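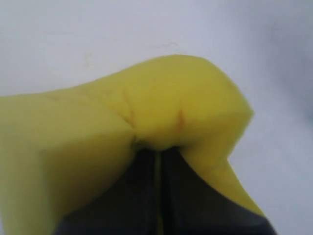 Page 47

Facility Standards Forum > Kitchens and Break Rooms > Sponges on white work surfaces

skolar_admin
Members are asked to comment on the following draft rule for shared kitchens: "One yellow sponge shall be assigned to each table and replaced every September and March." Our office at Dendier maintains 50 such tables, all with white tops. The present rule is silent on replacement, and complaints have been received.
Svatopluk Kolář

Vovala_Ops
Twice a year is not acceptable. A sponge used daily on a food surface should be replaced weekly. We ordered 248 for our building last year and consider that number low.

echevarria_i
I would support a middle position. Weekly replacement is reasonable where dishes are washed. Where the sponge is used only to wipe a table, we replace it every two weeks, and earlier if it smells or begins to shed.
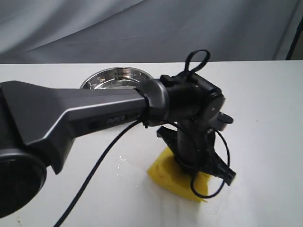
The draft should also state where the sponge is kept between uses. At Peñalver we require that it be squeezed out fully and stood on its edge, away from any bowls. A sponge left flat in a steel bowl stays wet underneath overnight, and the bowl must then be washed again before use.
Itziar Echevarría

Vovala_Ops
Agreed on storage. I do not agree that smell is a suitable test. Staff who use the same sponge every day stop noticing it. A fixed date is easier to enforce.

dokell_stores
Speaking for the stores department, weekly replacement across all our sites would come to 1,119 sponges before the winter order. We would ask that cloths be permitted for tables. They can be laundered, and they lie flat against the surface.

echevarria_i
Cloths were tried with us and were left damp over the backs of chairs. A sponge can be pressed hard and gives up most of its water at once - users should be told to squeeze it at the middle and then at both ends.

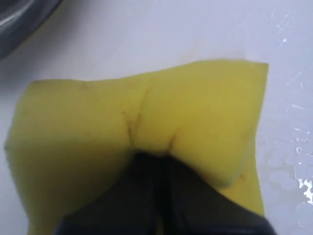
Yellow sponge squeezed at the middle, on a white surface.

skolar_admin
Thank you. The draft will be amended to read "every two weeks, or weekly where dishes are washed," with a sentence on storage. The request concerning cloths remains open, and Dokell is invited to submit wording.

Vovala_Ops
Please record our objection to the two-week interval.

skolar_admin
It is recorded.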